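Why I still write the boring planner

I've had the same argument with Hanane Salem since May, and I'm going to have it here as well because she doesn't read my blog (I think!). She says the behaviour tree is dead. Train one big policy, feed it the cameras, let it sort itself out. I say fine, but show me the log when it goes wrong.

Take putting a liner in a bin, my favourite nuisance of a task. A bag has no proper shape. You can't fit a neat model to it, clear plastic gives depth sensors a horrible time, and both hands have to agree on where the opening is. I'll happily hand that part to something learned. I spent 43 evenings on a geometric version for Ikar, our control stack, and I'd rather not talk about them. 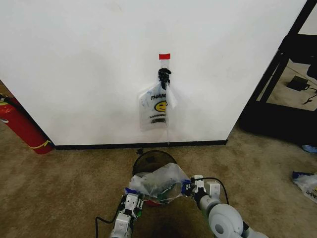 But the bits on either side of it are a different matter. Have both hands got hold of the plastic? Has one of them lost it? Who says stop? Those are plain questions and I want plain code answering them, 300 lines if that's what it takes, which a tired person can read. In Ikar every step has a name and a timeout, and the retry limit is 5. Hanane finds this hilarious.

She does have a point about upkeep, mind you. Each new object seems to bring another special case, and I've been grumbling about ours all summer. I'm still keeping the tree.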